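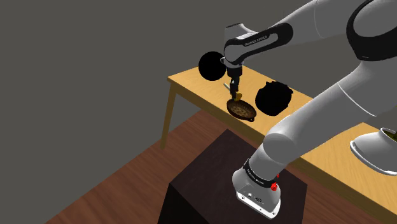

Progress report to the Callura Fund
Foreign objects in incoming root crops – second reporting period
Prepared by Remedios Mateos, project lead, Rurklow
17 December 2021

1. Where we are

The grant pays for a common way of finding, recording and reporting foreign objects in potatoes, carrots and beetroot delivered to the two packing sites at Rurklow and Mesallow. Work at Rurklow is on schedule. Mesallow is four weeks behind, for the reasons given in section 3. Spending is within budget and we are not asking for any change to the total.

2. Work done in this period

The new intake log has been in use at Rurklow since August. It replaces the paper sheets kept at each line, which recorded the object but often left out the grower and the load number. In this period 200 loads were logged. Of these, 26 contained something that should not have been there. Stones were the usual find, followed by glass, golf balls and bits of farm machinery. One load from heavy ground had a length of chain in it, which stopped the washer for most of a morning.

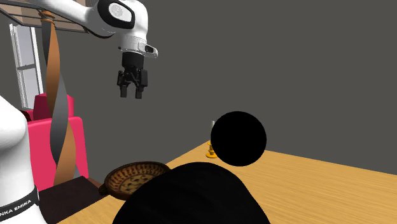 White arm with a black two-finger gripper, pointing downwards.

Evaristo Bautista has written the stop-line procedure and it has been agreed with both site managers. It covers sharp objects, chemical containers and anything that might be old ammunition. For the last of these the instruction is short: leave it where it is, clear the building and ring the police. We have had no such find in this period, but two of our growers farm land that was once a training range and they asked for it to be written down.

Training took longer than planned. We have now trained 75 line staff, all shifts included. Yesenia Cervantes ran the sessions and has shortened the slides after comments from the night shift, who found the part on load numbers hard to follow. The shorter version will be used at Mesallow.

3. Delays

The metal detector for Mesallow was delivered with the wrong belt guide and went back to the supplier, Jaramillo. The replacement part has arrived and fitting is booked for the first half of January. Until then Mesallow is relying on hand picking, with one extra person on each shift. The wages for this come out of the site's own budget and have not been charged to the grant.
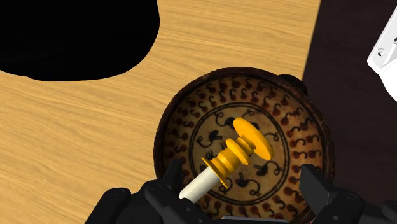

Light wooden tabletop with a wavy grain, beside a much darker surface.

Shahram Rezaei has asked all our growers to agree to have their results shared with each other. So far 16 have signed. The others mostly want to know whether buyers would see the figures – they would not – and he is writing to them again with that stated on the first page.

4. Next period

Fit and test the detector at Mesallow.
Start the intake log there once the detector is passed for use.
Send each grower a summary of finds by field, where the field is known.
Karla Villaseñor to check the Rurklow log against complaints received from customers.

5. Decision needed

We would like to move the underspend on travel to the training line, to cover repeat sessions for seasonal staff. A reply by the end of January would let us book the room at Mesallow.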